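About Cillberg

Cillberg looks after small offices and shared workrooms. We empty the bins, change the liners, wipe the tables and vacuum the carpet. We started with 2 clients and a station wagon, and we now visit 195 rooms, most of them in the evening.

You will have read other cleaning companies' pages. They promise a healthier workplace and a happier team. We have never seen a happier team come out of a vacuum cleaner, so we don't promise one. What we will put in writing is which jobs get done, on which visits, and what you pay.

We are doubtful about a lot of what is sold to our trade. Tapsell scented liners smelled strongly of something, though we couldn't agree on what, and our clients didn't like it either. The Relus bin, with its clip-in ring, was meant to save time. We tried it for 6 months and went back to an ordinary bin with a bag folded over the rim. If somebody shows us a better way we'll try it, at our own cost and not on your invoice.

New staff spend 7 shifts with an experienced cleaner before they work alone. A fair part of the first one goes on bins, which sounds silly until you've come in to find the bag slumped at the bottom and coffee grounds underneath it. Small bins get lifted onto a table so you can see what you're doing. Open the bag right out, fold plenty over the top, run your fingers around the rim, then wipe the table afterwards.

We don't call ourselves green. We use fewer liners than we used to, since a bag with two envelopes in it doesn't need replacing, but they are still plastic bags. Clients who want no liners at all can have that, and we rinse the bins instead.

Our office and storeroom are on Claltberg Road. Quotes are free and we like to see the room first. Prices on this site were last changed on December 1, 2022.

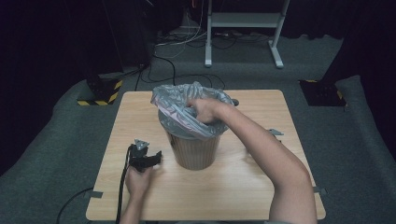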